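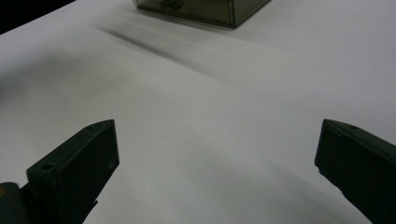

Smoky-brown plastic box on a white tabletop.

Home Recipes Basics Snacks About

How to Make Seed Crackers Without Buying the Hype

5 min read

I have been promised a lot by low-carb crackers. Every recipe says they snap like the real thing and that your family won't know the difference. My family knew the difference. What I can offer is a seed cracker that holds up to a soft cheese and costs less than the little packets from Sarnholm, which taste to me like a bird feeder with salt on it.

What goes in

Sunflower seeds, one cup
Pumpkin seeds, half a cup
Sesame seeds, a quarter cup
Ground flaxseed, a quarter cup
Psyllium husk powder, 2 tablespoons
Salt, one teaspoon
Olive oil, one tablespoon
Water, one cup

Check that your psyllium is powder. Whole husk works too, but you need nearly twice as much and the texture is shaggier. I've seen recipes swap in chia for the psyllium and call it equal. I tried that and got something closer to granola.

Mixing

Stir the dry things together in a big bowl. Pour in the oil and water and keep stirring until there are no dry pockets at the bottom. Leave it alone for 20 minutes. It will look like a mistake for the first five, then it turns into a thick, sticky paste you can push around with a spoon. If it's still runny after the rest, add another spoonful of flax and wait again.

Some people toast the seeds first and swear by it. I did a batch each way and couldn't pick out the toasted one, and it was one more pan to wash. The oven is going to toast them anyway.

Rolling

Heat the oven to 325°F. Put half the paste between two sheets of parchment and roll it out as thin as you can stand, a little thicker than one sesame seed. The edges will want to go thinner than the middle. Fold them back in and roll again, or you'll have a burnt border around a chewy center. Peel off the top sheet and slide the bottom one onto a cookie sheet. Do the other half the same way.

Score the lines now with a knife or a pizza wheel. You can also skip this and break the slab up later, if you like your crackers in the shape of Florida.

Baking

Bake for 30 minutes, swap the trays, and bake for another 15. Most recipes stop there. Mine have never been done there. Flip the slabs, peel off the parchment, and give them ten more minutes, then turn the oven off and leave them inside with the door cracked open until they're cool. They should break cleanly in the middle of the slab — test the middle, the edges will always lie to you.

Keeping them

A tin or any box with a tight lid works. The Adeleke recipe that gets passed around says they last a month. I'd say a week before they start tasting tired, and less in a damp kitchen. Five minutes in a low oven brings back some of the crunch.

About the numbers

I don't print carb counts. I ran this recipe through two apps, Jokix and Watix, and they disagreed enough that I stopped trusting either one. Fiber seems to be where they part ways. If you need a real figure, add it up from your own seed bags. And please don't treat these as diet food. Seeds are full of fat, and I can eat half a tray standing up.

Comments

Zainab Dauda
Mine needed the full ten minutes after flipping and then five more. Good with smoked fish. I left out the pumpkin seeds and used all sunflower.

Adanech Tefera
Does the psyllium turn yours purple? My last bag did that to a loaf of bread.

Reply from the author
It has, once. Tasted the same. I changed brands and it stopped.

Previous Next Back to Snacks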